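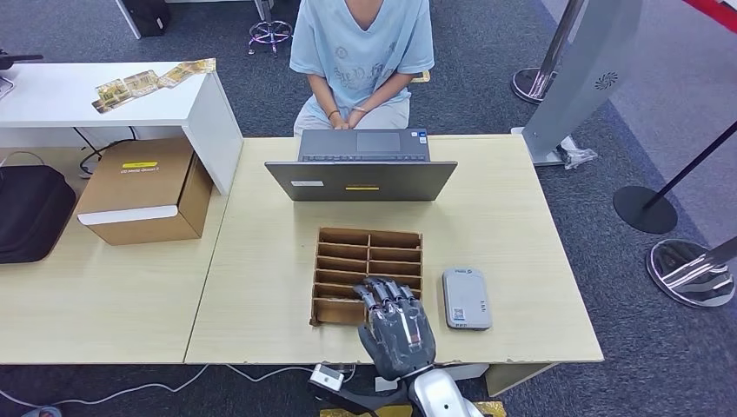 Carpet first, Gráinne Tully told me, and argue about the logo afterward. I had called her to ask how a small company should spend a small booth budget, fully expecting a speech about video walls, and we spent most of the call on padding. Do you get the thick pad or the thin pad? (Thick. She was very firm.) Her view is that people slow down when the floor changes under their feet, and that a booth crew standing on concrete turns mean by two in the afternoon. I've worked a lot of shows and I can vouch for the second part!

I got interested in small booths at Clidby, the packaging show that fills the Flosstead Exhibit Hall every October. I've been going for years, first as a booth rep and then with a notepad, and I used to head straight for the giant islands up front with the hanging signs and the espresso bars. Last time I came in through the loading side by mistake and ended up in the back aisles, where the little inline booths are, and I stayed there until lunch. It was so much more fun. People back there will talk to you for as long as you like, and they know their product cold because half the time they made it.

Take Jarus, which makes label adhesives (stay with me). Dario Amato runs their show program, meaning he books the space, drives the van and stands in the booth. His whole display packs into 4 cases. The back wall is a Kombo, one of those snap-together systems with fabric skins that zip over the joints, and he's had it long enough that one corner has been patched from behind with what I'm fairly sure was a bicycle repair kit. From the aisle it looked terrific.

Dario's big idea was to get rid of the table across the front. You know the one, with the skirt and the candy bowl and somebody sitting behind it checking email. He pushed a narrow counter against the side wall and left the front wide open, and he put a bin of peeled-off labels where people could dig through it. I watched visitors walk right in and start picking at labels like they were scratching lottery tickets. He came home with 74 real conversations on his list, and by real he means the person told him about a problem they were having. The year before, with the table, he'd scanned 495 badges and could barely remember a face. Guess which list the sales team liked better.

Now the money, and this is the part that makes small exhibitors cry into their lanyards. The space fee is only the start of it. Then comes material handling, which is what you pay to have your crates moved from the dock to your spot, and it's usually charged by weight with a minimum. Then power, and then the labor if the hall doesn't let you plug in your own lamp. Jannik Grube, a friend from my booth rep days, keeps a spreadsheet going back over 20 shows and says the line that surprises new clients every time is late orders. The early rate deadline sneaks by while everyone is still fighting over the tagline, and suddenly the same chair costs a good deal more. He puts the deadline on the calendar before he books a flight. I've started doing the same with my taxes, with mixed results.

I did hear a good argument for going the other way. Ultan Mac Mathúna designs custom builds, so of course he'd say this, but he thinks a lot of small companies hide behind modest booths when they ought to save up, skip two shows and do one properly. "If you're launching something, look like you mean it," he said, and I can't fully disagree. A new product in a tired booth can look tired too. Dario's answer, when I passed this along, was that his customers are plant managers and they'd wonder what he was charging for glue.

The follow-up is where I think both camps let themselves down. Dymphna Geraghty writes post-show emails for a living and she read me a few of the ones she's been asked to fix, all of which began by thanking the reader for stopping by. She wants the notes written in the booth, right after the visitor walks away, in whatever shorthand you can still read at the hotel. "Leaky caps, hates current supplier, has a beagle." She'll build an email out of that, beagle included, and send it before the carpet's been rolled up.

I'm back at Clidby this fall, coming in through the loading side on purpose. Dario has promised me a turn at the label bin, and Gráinne wants a report on the padding.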